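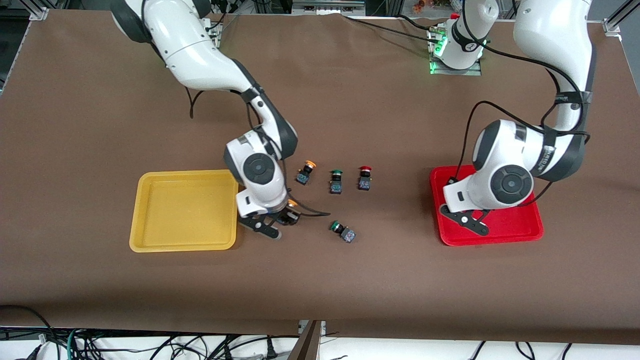 Elgate coloured sorting trays and work mat: five months on my bench

Last updated: March

I've wanted to write about these trays for ages, because they're easily the cheapest thing I've bought for my electronics bench and I reach for them every single time I sit down. I do a lot of fiddly stuff — push-button switches, screw terminals, little control boxes for the garden pumps — and before this my system was jam jar lids and an old muffin tin. You can guess how that went.

Elgate sells the trays singly or with the mat. I got the yellow and the red with the big brown mat as a bundle from Clundley for $83, and I'd do it again tomorrow.

The trays

They're plastic, shallow and rectangular, with rounded corners and a raised rim that's rounded over too. That rim is my favourite part! It's high enough to stop a runaway screw but low enough that your hand can come in from any angle and pick something out without bending your wrist in a silly way. The rounded corners help more than I expected. In a square-cornered tray the tiny washers wedge themselves in and you end up chasing them with a fingernail, while in these you just sweep a finger round and out they come.

The colours are strong and cheerful, and I've ended up with a habit: yellow for parts I've tested, red for parts I haven't. An orange-capped or green-capped switch shows up well in either one. Red buttons in the red tray are a bit harder to spot, so if you handle lots of those, maybe choose a different second colour.

I had a batch of 100 switches to sort in January, all with coloured caps and those small terminal screws, and I got through the lot in one evening with the radio on. With the muffin tin I'd have given up by nine and gone to bed grumpy.

The mat

It's broad. Measure your bench first, as mine hangs over the front by a couple of centimetres and I haven't had the heart to trim it. The plain brown is easy on the eyes under a bright lamp, and small coloured parts really stand out against it. Switches don't skate off when you nudge them, either. It does pick up lint, and I go over it with a damp cloth most Thursdays.

Compared with the others

I'd tried the Flondley stacking trays before these. They're deeper and they do stack nicely, but I was forever tipping them up to see what was at the bottom. A Seol magnetic dish still lives on the bench for loose steel screws, and I'd keep one of those as well, though it's no use for anything plastic.

Grumbles

No lids, so you can't pack a half-finished job away. The trays slide a little if your bench is bare timber (on the mat they stay put). And the bundle took 13 days to arrive, with no tracking.

9 out of 10 from me. I've already got my eye on a blue one.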